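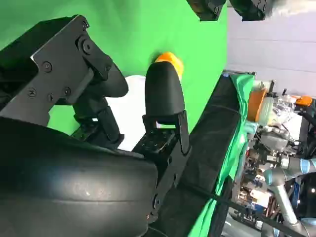 Black countersunk screws in a bracket plate.

Removing and Refitting Small Machine Screws Without Stripping Them
By Rania Kassab, June

Most damaged screw heads come from a driver that doesn't fit. The procedure below covers small steel machine screws in metal parts such as hinges, brackets and covers. It does not cover wood screws or self-tapping screws in plastic.

What you need

A set of precision drivers (I use the Wurau set), a 500 ml tub of degreaser, cotton swabs, a medium-strength threadlocker, masking tape and a soldering iron.

Step 1. Identify the drive

Clean the recess with a swab before choosing a bit. Packed dirt makes a hex socket look round and a Torx socket look like a hex. Phillips and JIS heads look similar, but a Phillips bit rides up in a JIS recess under load. Try the largest bit that seats fully. If it rocks, go to a different type before going down a size.

Step 2. Break the bond

Press down firmly along the axis of the screw and turn slowly. If it doesn't move, hold the tip of the hot iron on the head for 23 seconds, then try again while the screw is still warm. Keep the iron away from seals, cables and painted surfaces. Hex heads below M3 round off easily, and a worn key should be replaced or ground back to a clean face first.

Step 3. Keep the screws in order

Stick each screw to a strip of tape in the position it came from and write the length next to it. A screw that is 2 mm too long can bottom out in a blind hole and feel tight while the part under it is still loose.

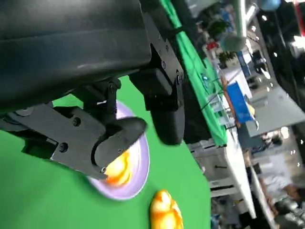
Step 4. Clean the threads

Old threadlocker comes off the screw with a brass brush. For the hole, use a tap of the same size, turned by hand, and blow out the debris. Degrease both and let them dry.

Step 5. Refit

Apply one small drop of threadlocker to the first few threads. Turn the screw backward until you feel it drop into the thread, then forward by hand. Start every screw before tightening any of them. Countersunk screws center the part as they seat, so bring them down in two passes, working across opposite corners. Leave the part unloaded overnight while the threadlocker cures.

Contact | Copyright Bimumen Workshop Notes | Back to top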